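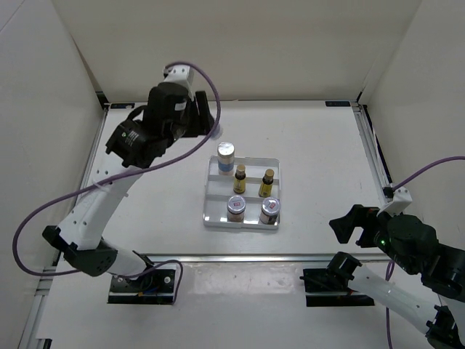 图1：目前的摆法，一高两小两矮，后排还空着

问答社区 > 居家收纳 > 桌面与抽屉

透明分格托盘怎么摆小瓶小罐才顺手？后排空出来的地方放什么好？

提问者：半格抽屉
浏览 1,549　收藏 300　回答 3

大家好！最近迷上收小瓶子了，越收越上瘾，来请教一下各位高手。

我有一个半透明的塑料分格托盘，圆角，边沿是高起来的，里面有两道横着的隔条，把托盘分成前中后三排。现在的摆法是这样：最高的那个白瓶子（银白色亮盖，下面有一圈蓝）放在后排左边；两个深色小瓶放中间一排，都是黄标签、金棕色的盖子；前排是两个矮矮的圆罐，盖子银闪闪的，上面带一点红。

从前面看过去高低错落，我自己特别喜欢！拿前排的圆罐也非常方便，手一伸就到。可是用了一阵子，有几个地方想不明白：

一是中排右边那个小瓶老是歪。放的时候明明扶正了，过一会儿再看又斜着靠在那儿。是瓶子太小，还是这一格太宽？

二是后排除了高瓶子，剩下的地方全空着。我总觉得浪费，可又舍不得随便塞东西进去，怕一塞就乱。

三是高瓶子的盖子比托盘后沿还高出一截。我打算把整个托盘放进浴室镜柜，层板间距不大，不知道该不该让它横着躺。

预算不高，最好用家里现成的东西解决。先谢谢大家啦！

补充：有人问托盘是哪家的，是Tanguy的三排款，October搬家的时候跟一堆杂物一起买的，买的时候没量尺寸，纯粹看它透亮好看。

回答一（已采纳）
答者：Yatziri Orozco
赞同 300

这种三排托盘我家有两个，一个在浴室一个在书桌，看到你的摆法马上就想回！高的在后、矮的在前，这个顺序完全没问题，千万别改。我见过不少人把高瓶子搁在最前面，每次取后面的东西都得绕过去，碰倒一个就跟着倒一片。

先说歪的那个。小瓶子底面窄，格子又比它宽得多，托盘一推一拉，瓶子自然会往空的那边跑。我试过几个办法，按省事程度排：

剪一条防滑垫铺在中排。就是厨房抽屉里那种网状软垫，剩下的边角料足够了。剪得比格子略窄一点，四边不要顶到隔条，不然中间会拱起来，瓶子反而更站不住。我第一次就剪大了，拱得像座小桥。

把两个小瓶并到一起，靠一侧放。两个瓶子互相挨着，比各站各的稳得多，另一侧空出来的地方可以横放一支润唇膏或者小剪刀，顺便当挡头。

用硬纸板折一个小隔断。把纸板折成L形，短边朝下垫在瓶子底下，长边竖起来挡着。瓶子本身的重量会压住它，不用胶。浴室里潮，纸板过段时间会软，拿旧的塑料文件夹剪一片代替就行，效果非常好！

再说后排。我的建议是先空着，真的！空一格用起来特别舒服，新买一瓶东西的时候有地方落脚，不用把整盘倒出来重排。非要放的话，选跟高瓶子差不多高的，或者干脆放一样扁的、能立起来的，比如一叠独立包装的棉片。矮罐子别往后放，被中排挡住，过两个月你就忘了它的存在，等想起来已经过期了。

高瓶子躺不躺，取决于瓶盖。按压的、翻盖的，我都不敢让它躺。旋盖拧得紧的可以躺，但也得先套个袋子试一晚上，第二天早上摸摸袋子里有没有渗出来的东西。还有个更简单的办法：很多镜柜的层板是活动的，把卡扣往上挪一格，整个问题就没了。挪之前先量一下从托盘底到瓶盖顶的总高度，再留出两指的余量，手要能伸进去捏住盖子才行。

最后多嘴一句，托盘是半透明的，底下脏了很明显。我每个Sunday晚上把瓶子全拿出来，托盘拿到水龙头下冲一遍，隔条根部用旧牙刷刷两下，倒扣着晾干再摆回去。前后5分钟，摆完心情特别好！顺手把每个瓶底也擦一下，很多印子其实是瓶底带进去的。

提问者追问：防滑垫会不会发霉？我家浴室没有窗。

Yatziri Orozco 回复：没窗的话就别铺网垫了，用塑料片那个办法，冲一下就干净。或者托盘放卧室，洗完脸再过去抹，我妹妹家就这样。

提问者回复：挪层板成功了！！原来卡扣是可以拔的，我住进来这么久都不知道。两个小瓶也并排靠左了，目前站得很直，开心！

回答二
答者：阿栗爱归位
赞同 5

补充一个按使用频率排的思路。前排放每天都用的，中排放隔几天用一次的，后排放备用的。你现在是按高矮排，如果两个圆罐正好是天天用的，那就两全其美；如果天天用的是那个高瓶子，我会考虑把托盘转个方向，让它从侧面好拿。

标签朝外也很重要！两个小瓶盖子一样、标签颜色也一样，长得跟双胞胎似的，着急的时候很容易拿错。我的做法是在盖顶贴一个小圆点贴纸，一个贴绿的一个贴白的，从上往下看一眼就分清了。圆罐也可以这么弄，贴纸上顺便写开封月份，字写小一点，油性笔写完等它干了再贴。

另外Ukier有一种可以移动的卡片隔板，我买过，插在我那个Trodau的盘子里松松垮垮，插Hemier的倒是刚刚好。你那个我没用过，不敢说合不合适，买之前量一下内宽吧。

回答三
答者：路过的豆沙包
赞同 3

买个小一号的托盘不就好了，东西又不多。

不过这样摆着是挺好看的，我也想去买一个了。

半格抽屉 回复 路过的豆沙包：哈哈，小一号的我也看过，没有三排的，只有两排。而且我还会继续买瓶瓶罐罐的，我了解我自己！

路过的豆沙包 回复：那当我没说，后排给你留着

相关问题
抽屉里的小样怎么分类才不会忘记用？
镜柜层板间距一般留多高？
塑料托盘用久了发黄还能洗回来吗？
圆罐叠着放会不会把下面的盖子压坏？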